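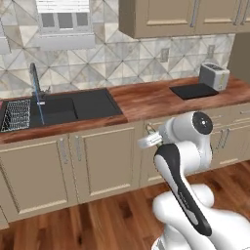
The simulated kitchen used in the Drilport club's cabinet-opening task, with the arm's gripper in front of the lower units.

Student club moves kitchen robot project into second stage

The robotics club at Drilport technical college has finished the first stage of a project in which students write control software for a robot arm working in a simulated kitchen. The second stage began in April and will run until the end of term.

The project is called Kekach. It has a single task at present: the arm must approach a run of lower kitchen cabinets, take hold of a bar handle and pull the door open to a set angle without striking the worktop, the floor or a neighbouring door. All work is done in simulation. The club does not own an arm of this type and has no plans to buy one.

Thirty-seven students are registered for the project, most of them in the second year of the control engineering course. They work in pairs or small groups. Each group submits a control program, which is then run on the club's server against 1000 test runs. The starting position of the arm and the friction in the door hinges are changed from run to run. Every group receives the same set of changes, so that results can be compared directly.

The best program from the first stage completed 664 of the 1000 runs. It came from the group entered as Castaño, which used a slow approach followed by a short search movement near the handle. The group entered as Imside placed second. Its program was a good deal faster per run but lost more attempts at the moment of grasping, mainly through closing the fingers too early.

Results for the remaining groups have been posted on the club's internal page together with the run logs. A program that fails to start scores zero for the stage, and this happened to two entries. Both were submitted with a missing settings file. The club has since added a check at upload which rejects an incomplete entry and tells the group which file is absent.

According to the club's stage report, failed runs fell mostly into two types. In the first, the gripper reached the handle at a poor angle and slid off when the pull began. In the second, the grasp was sound but the arm continued in a straight line while the door moved through an arc. The force on the handle then rose until the run was stopped by the limit set in the rules. Contact with the underside of the worktop was a less common cause, and was seen chiefly in programs that planned the path of the gripper but did not check the position of the links behind it.

The report recommends that groups treat the pull as a curved path from the outset and estimate the hinge position from the first few centimetres of movement. It also recommends logging joint torque at every step. Several groups recorded only the position of the gripper in the first stage and were unable to say afterwards why a run had ended.

The kitchen model has upper and lower cabinets in beige, a wooden worktop, a dark sink with a black tap, and a tiled wall behind. A toaster and a cutting board stand on the worktop. Only the lower cabinets are used for scoring. The rest of the room was kept in the model because the camera view is available to the control programs, and a bare room was found to make handle detection too easy. Programs trained on the bare version lost accuracy when the tiles and wood grain were added.

The slim vertical handles have proved harder to detect than expected. They take up few pixels when the arm is in its starting position, and in some views the arm itself covers part of the cabinet front. Groups that took a second look from closer in did better than those that relied on the first view. The rules allow any number of views, but each one adds to the run time.

For the second stage the task has been extended in two ways. Drawers with horizontal handles are now included, and the program must decide for itself whether it is dealing with a door or a drawer. The time limit for each run has also been cut. Programs which passed in the first stage may be entered again, but the club expects most of them to need changes to the approach phase.

Scoring remains based on completed runs. Where two groups are level, the lower total contact force decides the order. A run counts as complete when the door or drawer has reached the required opening and the gripper has let go without moving it by more than the permitted amount. The release was not scored in the first stage. Checks of the old logs showed that a number of otherwise successful programs would have pushed the door partly shut again on leaving.

Server time is limited. Each group may submit one entry for full testing per week, and short trial runs can be made on the laboratory computers between 16:00 and 20:00. Jobs left running after that time are stopped and are not restarted. Groups working on their own machines should use the current version of the kitchen model, as hinge limits were corrected after the first stage and results from the old version will differ.

The project counts towards the practical part of the control engineering course for students who hand in a written account of their method. The account should cover the control structure, the treatment of the camera data and at least one failed run examined in detail. Club members from other courses may take part without submitting one.

New groups can still join the second stage. Applicants need a working knowledge of Python and should have completed the introductory session on arm kinematics, or be able to show equal experience. The model, the rules and a basic control program that moves the arm to a named position are available from the club's page on the college network.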